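White table, grey wall, one speck

Forum > Rooms and Surfaces > Desks, tables, worktops

valentin_grecu 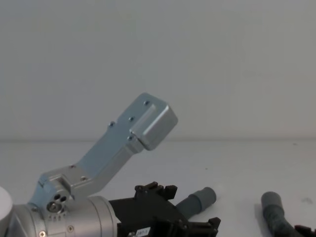 The table, the wall, and a bit past the middle, the speck.

Bought the table in November. It's a Tikum Sebastian, the long one, in white, which the shop has in two whites and I was made to choose. The wall is Ranov emulsion in a grey called Kasent. I was very pleased with both for the best part of a week.

Then the speck turned up. I've had a damp cloth on it, then washing-up liquid, then a fingernail. It hasn't moved. I can't feel it either, so I don't know if it's on the surface or in it. Any ideas before I do something stupid with a scouring pad?

Valentin

mopsandbuckets
Put the scouring pad down. You'll swap one dark dot for a dull patch the size of a saucer, and the dull patch will catch the light every afternoon until you sell it.

Bicarb and a drop of water, made into a paste. Leave it ten minutes, wipe, rinse. If that does nothing, a cotton bud with a bit of surgical spirit, but try it underneath first.

hollowaylad
I had to zoom in to find it. I then wiped my own screen, twice.

Leave it alone. You have a table with a dot on it. Mine has a burn shaped like Portugal.

Ottoline
Disagree with hollowaylad. On oak you'd never see a mark like that and wouldn't care. On white it's the only thing I can look at now. That's the trouble with white tops, and I say that as someone who had one for 17 months and then gave it to my sister, who has never forgiven me.

Is it possibly paint? You don't say which came first, the table or the wall.

valentin_grecu
Table first, then the wall. Yes, I know. I did put a sheet down.

But the wall is pale grey and the speck is dark, so I'd need to have splashed a colour I don't own.

Ottoline
A sheet. Right.

grumpy_sander
If you can't feel it with a nail it may be in the finish. A bit of grit or dust gets under the top coat at the factory and there it stays. No paste on earth will shift it. Ring the shop and ask for a new top, they'll argue and then they'll send one.

mopsandbuckets
He's had it since November and he's been at it with his nails. Good luck with that conversation.

grumpy_sander
Costs nothing to ask. The worst they can do is play him the music for an hour.

pelmet
Nothing to do with the speck, but does anyone else find that grey and that white a bit close together? I can just about tell where the wall stops. I'd want a darker grey or a strip of something along the back. As it is, it looks like you've painted the table up the wall.

valentin_grecu
That was the idea, pelmet! I wanted it calm. My wife says it's like sitting down to work inside a fridge, so you have company.

pelmet
I like your wife.

hollowaylad
I think it's nice. You could put a plant pot on the speck.

Ottoline
In the middle of the table? He'd have to reach round it for everything.

hollowaylad
A small plant.

tableful
Coming in from the trade side, 2,000 tops a year through our workshop, and a good half of the complaints are for something you can cover with a pencil tip. People see them on white because there's nothing else to look at. Put your usual clutter back for a fortnight. If you're still finding the speck first thing on a Monday, then do the spirit and the cotton bud. Go in small circles, light pressure, and stop at 50 strokes whether it's gone or not. After that you're only polishing a ring round it.

mopsandbuckets
Who is counting strokes?

tableful
People who've polished a ring round it.

valentin_grecu
Update. Paste did nothing. Spirit on the underside was fine, so I did the top, and I think it's fainter. My wife says it's the same. I've asked her to look again in daylight and she has asked me to put the cotton buds back in the bathroom.

Will ring the shop tomorrow about the grit theory. Pelmet, what sort of strip were you thinking of?

pelmet
Narrow bit of oak, oiled, full width of the table. And fix it to the wall, for heaven's sake, don't go drilling the table.

Ottoline
With a proper dust sheet down this time.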